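# Bemell gooseneck desk lamp, as a practice object for a robot hand

Reviewed by Jean Halliday

Tuesday, January 21, 2020

Most people who buy this lamp will put it on a desk and read by it, and there are already plenty of reviews from those folks, so let me say up front that I've hardly read a page by mine. I bought two of them from Stodora last June for our demonstration table. A person drives a robot hand through a small everyday job, we record it, and the recording goes into the pile that our model learns from. "Turn on the lamp" and "turn off the lamp" are two of those jobs, and the Bemell is the lamp we've used for both.

I've now run 328 recordings with it that made it through checking, and I have opinions! Some of them may help if you're putting together a table of your own and wondering which lamp to get (I spent far too long on that question, and I would have loved to find a page like this one).

## What I was looking for

My list wasn't long, but it was picky. I wanted a lamp with a real switch, somewhere the hand could reach without knocking the shade. I wanted it to stand up for itself when pushed a bit. I wanted the head to move, so that we could change how the lamp looked from one batch to the next without buying six different lamps. And I wanted it cheap enough that I wouldn't wince when somebody dropped it, which somebody has, and it was me.

Touch lamps were out right away. We tried one, and the trouble is that our black fingertips don't set off the touch plate, at least not the plate on the one we had. A pull chain was fun for an afternoon and then miserable. Cord switches wander all over the table, and though I do think we'll want those in the collection one day, they're a poor place to start with new drivers.

## The switch

So, the switch. It's small and black and sits on the front of the round base, down low, and it is the best and worst thing about this lamp.

The best part is that the target is plain as day. Black switch, light blue base. New drivers find it on their first try, and when I'm checking recordings later I can tell what the finger was going for without running the clip back and forth. I can't say that of the white-on-white lamp we used before, which cost me a good many evenings.

The worst part is the size. A person presses a switch like that without thinking, because a person can feel it. Our drivers can't feel anything through the hand, so they go by eye, and a big silver hand coming in from the side does a fine job of covering up the very thing you're trying to see. What works best for us is to send one finger out in front and keep the others curled. Come in from the side, get the fingertip over the switch, stop, and only then press. Tô, who drives most of our morning batches, taught me the stop. I used to go in all in one motion and I missed constantly.

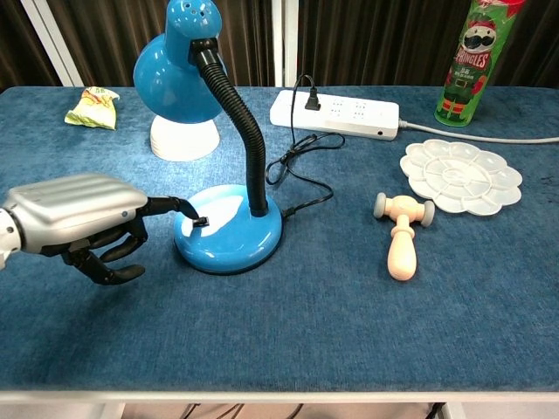 *One finger out, the rest curled, tip at the switch.*

I want to say a word for that stop, even though it makes every recording a bit longer. When I looked through my early takes, the ones without it were all over the place: some pressed at a slant, some slid off the front of the base, and a few nudged the lamp backward and got the switch more or less by luck. They all ended with the light on, so a lazy check would have passed them. But I don't want the model learning my luck. I threw most of those out and did them again, and I'd urge you to look at how the finger arrives as well as at whether the bulb lights.

## The base

It's glossy, and it's pretty, and the gloss is a nuisance. Any light overhead puts a bright spot on the top of the base, and in some takes the spot lands close enough to the switch to be a bother. I went back and forth about this. One of our drivers wanted to dull it down with chalk spray. In the end I left it shiny, on the grounds that people's homes are full of shiny lamps and the model had better get used to them. I do move the lamp between batches so the bright spot isn't always in the same place, and I'd suggest you do the same.

On a bare tabletop the base slides. Not a lot, but enough that a firm press walks it backward, and after ten takes you've got a lamp in a different zip code. On our fuzzy blue cloth it stays put much better. If your table is bare, try a bit of cloth or a rubber mat before you decide you've bought a bad lamp. I wouldn't glue it down. We have older recordings from a lamp that was fixed in place, and drivers pressed it much too hard, having no reason not to.

## The neck and shade

I love the gooseneck. It bends where you ask and, on both of my lamps, it has stayed there. Before each batch I bend it somewhere new: forward over the base, off to one side, nearly straight up. That gives us a good spread of looks from one lamp, and it makes the drivers pick their way in a little differently each time. With the head bent very low over the front, the hand can't get in without bumping the shade, so we keep a few of those for practice and don't save them.

The dome shade is the same cheerful blue as the base, with little holes near the top. It takes bumps well. Mine has been hit from both sides and I can't find a dent.

## The cord

It comes out of the side of the base, and it's long. For a desk that's a kindness. For our table it's one more thing for the hand to snag, and it has a mind of its own about how it coils. I started out tidying it before every take and then stopped tidying it, partly out of tiredness and partly because Tô pointed out that a model raised on neat cords is going to have a rough time in anybody's living room. So now it lies how it lies. I only step in if it crosses right in front of the switch.

The same goes for whatever else is on the table, by the way. I like to keep other things around the lamp while we record. The toy hammer gets a lot of use in other jobs, so does the flower-shaped palette, and there's usually a snack can or something of that sort standing about. I shuffle things between batches. If you only ever record with the lamp alone on a clean cloth, I think you'll be sorry later.

## A few notes on keeping records

You can skip this if you came only for the lamp, but it belongs with it in my mind. I write down three things for every take: whether the lamp started on or off, how the neck was bent, and who was driving. The first one matters more than I expected. For most of a week we forgot to switch the lamp back between takes, so we had takes labeled "turn on" where the light plainly went off. I fixed the labels by watching them all, with a pot of tea and a fair amount of muttering.

We started with a goal of 2,000 takes on this one lamp, which I'd now call silly. After about 300 they begin to look alike no matter how you bend the neck, and I'd sooner spend the hours on a different lamp. The next one on my list is the Dreton, which has its switch up on the shade, and I'm already a little scared of it.

## How it's held up

Both lamps still work. The switch on the first one has gone a touch softer than the switch on the second, and you can tell them apart with your eyes shut. I don't mind that. The rubbery feel of the neck is the same as when I opened the box, and the one I dropped has a small scuff on the underside of the base and no other harm.

## Would I buy it again?

Yes, gladly, and I'd buy two again, so one can be packed away as a spare and brought out for testing. I take off a star for the size of the switch, then give half of it back because the small switch has made careful drivers of us all. If your hand has thick fingertips, or your drivers are brand new, you might start on something with a larger button and move to the Bemell in your second month.

Four and a half stars. If you do get one, peel the sticker off the underside before you set it on a fuzzy cloth. Mine picked up lint for weeks before I noticed.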